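Hernach Radio help desk
Ticket: Mix uploads dropping the left channel after the first track
Status: Solved
Opened by: Gisela Retamal
Handled by: Szabolcs Deák

Gisela Retamal, 9:40 am

Hi all! First off, the new upload page is a joy and I've been pushing it on every DJ I know. I have one odd problem though. I sent up the February guest mix last night (Gyula Vörös, a gorgeous slow-burning set that goes from dub techno into proper basement house, you'll love it) and when I play it back on the show page the left channel vanishes as soon as the second track comes in. The first track is fine in both ears. After that it's right side only, all the way to the end.

My own copy plays perfectly. It's a WAV, straight out of the recorder, no edits apart from a fade at the end. I've tried two browsers and my phone, same thing every time.

Szabolcs Deák, 10:15 am

Morning Gisela! Thanks for such a clear report. I listened to the page copy and I hear exactly what you hear. It cuts out right where the kick from track two lands.

Could you try these for me:

1. Upload the same file again under a new title, set to private.
2. Export a FLAC from the same WAV and upload that too.
3. Tell me which boxes were ticked on the upload form, especially "Level match" and "Split at cue points".

Gisela Retamal, 11:05 am

Done! Results:

WAV again, private: same fault, same spot.
FLAC: same fault, same spot. So consistent, at least.
Boxes: both ticked. I always tick "Split at cue points" so the track list lights up as the mix plays. Listeners go wild for that, I get messages every single show.

One more thing that may help. Gyula's last mix, the one he recorded at Cotcombe, went up in the autumn with no trouble at all. Same recorder, same settings as far as he remembers.
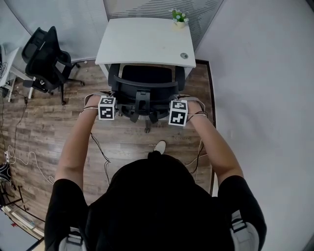
Szabolcs Deák, 11:50 am

That Cotcombe mix is a great clue, thank you! I pulled both up next to each other. The old one was processed before we moved to the new splitter, the new one after. So I took your FLAC and ran it through by hand:

Level match on, split off: both channels fine.
Level match off, split on: both channels fine.
Both on: left channel gone from track two.

Lovely, we can reproduce it. It's the two of them together. I'm passing this to Tibor Juhász, who wrote the splitter and will be thrilled to have a file that breaks it every time.

In the meantime, if you want the show live tonight, upload with level match off. You'll keep your track list. The mix is already well balanced so I doubt anyone will notice a difference in volume.

Gisela Retamal, 12:20 pm

Uploaded with level match off and it sounds wonderful, both ears, whole way through. That long blend in the middle where the strings creep in under the hi-hats! I sat and listened to the lot when I was supposed to be checking it. Leaving the ticket open for Tibor.

Tibor Juhász, 2:30 pm

Hello both, and yes, I am thrilled. Found it.

When a mix is split, each piece gets its own level reading. The first piece reads its channel layout from the file header. The later pieces have no header of their own, so the leveler was guessing, and it guessed mono. It then wrote its one channel to the right side and left the other one silent. With splitting off there's only one piece, so it never had to guess.

The fix is a small one: the splitter now hands the layout along with every piece. I've tested it with Gisela's WAV, Gisela's FLAC, the Bodnár live set (34 cue points, a proper monster, and what a closing track) and a true mono recording from the archive to make sure I hadn't broken things the other way.

All good. It goes out at 4 pm.

Gisela Medina, 3:10 pm

Hi, other Gisela here, from the Gestemberg show! Adding myself because I think I have the same thing. My interview special sounded thin on headphones and I'd been blaming my cables. I'd ticked both boxes too. Should I upload it again after 4?

Szabolcs Deák, 3:25 pm

Hi Gisela! No need, your original is still stored safely. Once the fix is in, open the show page, choose "Reprocess audio" from the menu and leave both boxes ticked. Your play count and comments stay as they are.

Gisela Medina, 4:45 pm

Reprocessed and it's so much fuller. The room sound on the interview is back, and I'd forgotten how good the record playing behind us was. Thank you!

Gisela Retamal, 5:05 pm

Works for me as well. I turned level match back on and reprocessed Gyula's mix, then skipped through every track change with headphones on. Stereo all the way. Happy for this one to be closed, and please tell Tibor he's on the guest list for the next party.

Szabolcs Deák, 5:15 pm

Told him, he's already asking who's playing. Closing as solved. If anyone else finds a mix with one side missing, use "Reprocess audio" first and open a new ticket if it's still lopsided afterward.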